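Dec 17, 2020

Again a day with the firewall logs at Brellcombe. In the morning the collector had 2,313 alerts, and nearly 295 of them came from one old printer that asks for the same DNS name all night. I wrote a rule to make it quiet. Ostap Vakulenko checked it and found 2 mistakes – he was kind about it.

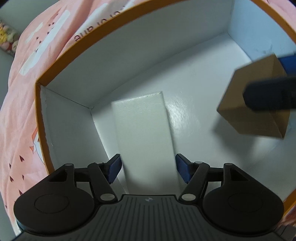

Evening

The rule is working now. Tomorrow I must move the Zalon sensor to the other switch port, and I am a little afraid of it. I must also ask Kovalchuk for the new password.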